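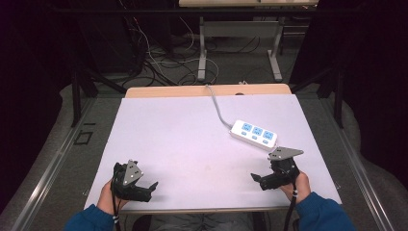 2021-08-14

Up too early, toast standing up. Finally sorted the work table. White board down over the wood so I stop scratching it, covers nearly the lot, just a strip of bare table left at the far side. Should of done it in June when I moved the desk up from Trendley.

Power strip is on the board for now, up on the right. White one with the blue switches, three sockets. Don't love it there – lead goes straight across the board and over the back edge – but the wall socket is miles off and I'm not crawling round on that carpet again. Maybe stick it underneath. Need sticky pads. Luvow had a pack of 6 for silly money, left them.

Kettle, then the invoice. 1552 for the whole of last month's work, sent it to Orik before lunch, no reply. Chase them next week if still nothing.

Lunch was soup. Rang the dentist, on hold 40 minutes, gave up. Nine emails, answered two, the rest can wait.

Afternoon a bit of a blur. Wiped the board down twice, shows every mark, tea rings will be a nightmare. Lamp still in its box in the hall, will want one of those three sockets, so will the phone charger – and thats it full already.

Bins out. Forgot the milk. Iturra parcel meant to come before 9 tomorrow so must be up and dressed. Bed.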